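Why does a tanker's draft change between ports if it never stopped?

Javiera Paredes
22 October 2019

I follow crude shipments out of the Gulf for a small newsletter and I keep running into the same thing. A tanker leaves the loading terminal reporting a draft of 16 meters. A week later, still at sea, it reports less. No port call in between, and the destination field still says the same place. Did it unload to another ship, or is the number just wrong? The one I'm looking at now is the Mundis, which left in July and dropped off tracking for 70 hours.

Also, is the draft number good enough to work out how many barrels are on board?

Maximiliano Yáñez

The draft in the tracking data is typed in by the crew. It isn't measured by the transponder. Sometimes they forget to update it for days, and sometimes they put in the wrong number. So one change by itself doesn't tell you much.

What you want to check is whether a second tanker was close by and moving at the same slow speed for most of a day. If the first ship's draft goes down and the second one's goes up, that is a ship-to-ship transfer in nearly every case. Fuel burned on the way also raises the ship a little, but not by meters.

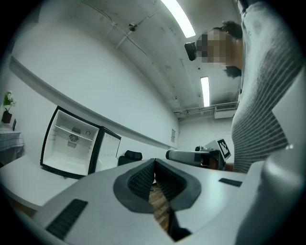 Iara Carrasco agrees on the transfers but says a gap of 70 hours is too long to settle from draft alone, and that you should look for the next port's arrival list before you print anything. I'd do the same. The agents at Riquelme post theirs, usually a few days late.

Pascual Barrientos

No, you can't get barrels from it unless you know the ship. Water density and ballast both change it. Get the deadweight and the full load draft first and then you have a range.

I used Bukex for this and it was off a lot. Don't pay for it.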